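Notes for the kitchen reset talk, Tresance community room
Sun 14 June - doors open early, coffee first, keep the first part short

Good afternoon, everybody, and thank you for coming inside on a day like this. (Wait for the chairs to stop scraping.) I'm going to talk for a while about clearing a table, and I do know how that sounds, but I have spent 58 years eating at tables and only the last few of them being able to find one under all the stuff.

Start with the story of the Kwan Street apartment. Small kitchen, one table, and that table did everything - breakfast, bills, sewing, the cat. When I moved out I counted what had been living on it, and the number was 131. Let them laugh. Then say that I kept every last one of those things for another year in boxes, so I'm in no position to scold anyone.

What changed for me was giving the table a resting state. I mean the way it looks when it's between jobs. Mine is a bare top with one basket on it, and whatever is in use right now sits beside the basket until it's done.

(Slide. Give them a moment with it before talking.)

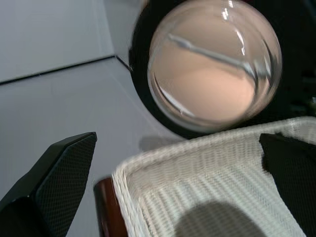 PART 2: THE BASKET AND THE BOWL

I like this one for the plain gray tabletop, all that lovely nothing on the left. Then on the right there's the white woven basket with its thick braided rim, and just past it the glass bowl in its black ring, something peachy pink inside and a spoon, I think, lying across. Two jobs, side by side, and plenty of table left over.

Talk about why I'm fond of a low open basket. You can see straight to the bottom, so it gets emptied. A lidded box is a lovely thing but I have lost library books in one. If anyone asks about size, tell them to pick a basket they can lift with one hand while holding a dishcloth in the other.

Glass bowls next. Go slowly, people like this part. With glass you see what's left over and you finish it, or at least you feel a little guilty walking by. Mention my 7 minute rule after supper - set the timer, stop when it rings, even if there's a pan still soaking.

Questions. Somebody always asks about mail. Mail goes in the basket, and the basket gets emptied before bed. Pass around the sign-up sheet for the July session on drawers, and remind them to bring one drawer's worth of things in a bag.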